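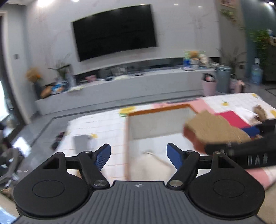
附件1:客厅游戏区

工单主题:客厅节点每晚掉线,2.4G设备全部离线
提交人:Chathurika Rathnayake
产品:Gikance 家用网状路由套装(主机加两个子节点)
固件:出厂版本,April 购入后未升级
状态:已解决

问题描述

主机装在玄关弱电箱里,一个子节点在客厅,另一个在书房。最近一段时间,客厅节点每到晚上就会掉线,指示灯由白变橙,持续几分钟后自己恢复。掉线期间手机能自动切到主机的5G信号,勉强能用,但2.4G的温湿度计、插座和门磁全部显示离线,恢复之后还要逐个重新上线,门磁有时要抠电池才行。

书房节点没有出现过同样情况。宽带是 Grammont 小区统一接入的,问过物业,同楼其他住户没有报障。

已经试过的办法:重启主机,重启客厅节点,更换客厅节点的电源适配器(与书房对调)。都没有改善。

处理记录

第一次回复(技术支持)

您好,请在管理页面的“系统日志”里导出掉线时段的记录,并提供以下信息:客厅节点与主机之间是有线回程还是无线回程;节点摆放位置;2.4G当前信道和频宽;是否开启了“夜间自动优化”。

用户回复

无线回程。节点放在电视柜后面。2.4G信道为自动,频宽40MHz。“夜间自动优化”是开着的,印象里是默认开启,我没有动过。日志已上传。其中反复出现的是这两行:

backhaul link lost, rssi below threshold
channel re-selection started

第二次回复(技术支持)

日志看过了。掉线前回程信号强度在负78到负82之间,低于我们建议的负70。每次掉线都紧跟在信道重选之后,重选完成后客厅节点需要重新认证,2.4G设备因此全部断开。请按顺序操作:

1. 关闭“夜间自动优化”。
2. 2.4G信道固定为1、6、11中的一个,频宽改为20MHz。
3. 把客厅节点移出电视柜,放到高处,远离电视背板。
4. 观察两个晚上,再次导出日志。

暂时不要升级固件,以免几个变量混在一起不好判断。

用户回复

前两步做完了。信道用了11,手机扫描看到隔壁一个叫 Lalgate 的网络占着6,信号很强。节点移到了书架顶上,回程信号变为负66。

第一晚没有掉线。第二晚掉了一次,时间很短,日志里没有信道重选,只有一行 dhcp renew timeout。这一条和之前的不一样。

第三次回复(技术支持)

回程问题基本可以排除。DHCP续租超时,常见原因是局域网内有第二台设备在分配地址。请检查是否有旧路由器或者光猫还开着DHCP。可以在电脑上断开重连几次,看看拿到的网关地址是否一致。

用户回复

确实有。电视柜里还有一台旧的 Van Dusen 路由器,当交换机用,给电视和游戏机接网线,DHCP没有关。电脑连了几次,有一次网关变成了旧路由器的地址。

已登录旧路由器关闭DHCP,局域网地址改到不冲突的一个,只用LAN口。之后把主机的地址池重新设了一遍,给门磁和温湿度计做了静态绑定。

另外问一下,固件现在可以升级吗?还有,租期默认是2小时,是否需要改长?

第四次回复(技术支持)

可以升级。请先升级子节点,再升级主机,过程中不要断电。租期建议改为24小时,家用环境设备变动少,续租太频繁没有必要。升级后“夜间自动优化”可能恢复为开启,请再确认一次。

用户回复

已升级。“夜间自动优化”果然又打开了,已手动关掉。租期改为24小时。从那之后客厅节点没有再变橙,2.4G设备都在线,门磁也没有再抠过电池。

3 October 2021 再次导出日志,没有 backhaul link lost,也没有 dhcp renew timeout。工单可以关闭。

关闭备注

原因一:客厅节点摆放位置遮挡严重,回程信号弱,叠加夜间信道重选,造成节点反复重新认证。
原因二:旧路由器作交换机使用时未关闭DHCP,与主机冲突。
已反馈产品组:固件升级后不应重置“夜间自动优化”开关。此项另开工单跟踪,编号尾数41。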